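Camitell episode notes: README

Hello, and thanks for stopping by! Camitell is a hand-typed collection of episode notes for Osley, the science fiction serial about a lighthouse that drifts through time and the three keepers who can't agree on where to steer it. If you grew up with the show, you already know why somebody would want to type all this up. If you didn't, I'm a little jealous, because you still get to watch the one with the glass harbor for the first time.

The collection has 2983 notes in it as of this release, covering 80 episodes. A note can be as short as a single line ("Keeper's coat is on the wrong hook again") or as long as a page, depending on who was watching and how late it was. They're all plain text, one note per row, and you can open the file in any spreadsheet program without doing anything clever.

What's in the folder

notes.csv - the notes themselves
episodes.csv - one row per episode, with title, running order and first broadcast year
people.csv - characters and the actors' credited roles, spelled the way the end titles spell them
CHANGES.txt - what moved since last time, in no great order
pictures/ - a few pictures

The columns in notes.csv

note_id: a number that never changes, even if the note gets corrected. Gaps in the numbers are notes that were merged with another one.
episode: matches the episode column in episodes.csv. Two-part stories have a separate entry for each part, so please don't go by title alone.
minute: how far into the episode the note applies, rounded down, counted from the first shot of the lamp and not from the broadcaster's logo. I know the discs count it the other way. We argued it out on the mailing list years ago and I'd rather not open that again.
kind: one of plot, prop, continuity, music, quote or guess.
text: the note.
initials: who wrote it. Blank means the person asked to be left out.

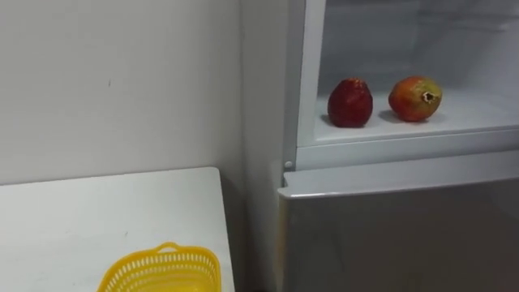

Table with yellow basket.

A word on "guess"

This is the kind that gets the most mail, so let me spend a minute on it. Osley loved a hint. A bell would ring in the second series and you wouldn't learn who rang it until the fourth, if you learned at all. When a note says guess, it means the writer is connecting two things the show never connects out loud. Some of these are wonderful. Yeshi Hadgu's long note on the tide tables changed how I see the whole last series, and I still go back and read it when the weather is bad. Some are a stretch, and a few were mine. They stay in, clearly marked, and if you're building something that needs to stick to what happens on screen, just filter that kind out and you'll be fine.

How the notes were made

Everyone watched from their own discs or tapes and typed as they went. Hyun-seo Ra then read every note against the episode, which took from January until well past the point where any sensible person would have stopped, and fixed minute marks that were off. Where two people disagreed about what a character says, we kept both readings in one note with a slash between them. The Garrido tapes (the early set with the blue spines) have a muffled soundtrack on 3 episodes, and you'll find a lot of slashes there. Sorry about that! If you have a cleaner copy, please write.

We didn't copy scripts, subtitles or any of the official guidebook. Short quotes are typed by ear.

Known trouble

The music notes are thin after the first series. Delwyn Pirihi did nearly all of those and then had a baby, so be patient with us.
Character names with accents come out scrambled in some older spreadsheet programs. Choose UTF-8 when you open the file and they should behave.
The Takis Christmas special is listed as episode 40 because that's where it sat in the original run, though the discs put it at the very end. If your counts look off by one in the middle series, look there first.
Some of the prop notes repeat each other. People really do like the brass telescope.

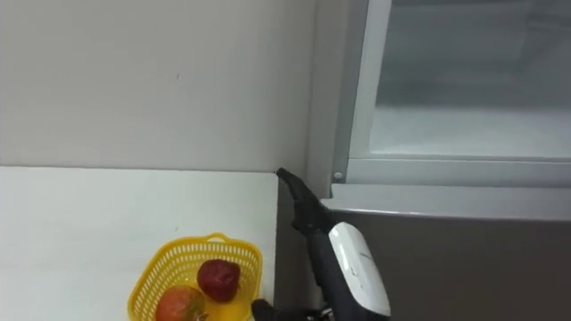

Sheena Guthrie wrote in to say that the telescope notes shouldn't be merged at all, seeing as the prop was rebuilt between series and the engraving faces the other way afterward, so what reads like a repeat is often two different telescopes. She's convinced me - they'll stay separate, and I've added a line to CHANGES.txt so I don't forget and tidy them up by accident.

Using the notes

You're welcome to use the notes for fan sites, quizzes, school projects, or anything else that's kind to the show. Please say where they came from, and keep the initials column with the text if you can. If you'd like to sell something made from them, ask first. We'll probably just want to hear what it is.

Sending corrections

Mail is best. Give the note_id, the minute, and what you heard or saw, and tell us which copy you were watching. Chang-ho Geum handles the corrections for the first two series and I handle the rest, a good deal more slowly.

Last updated July 27, 2024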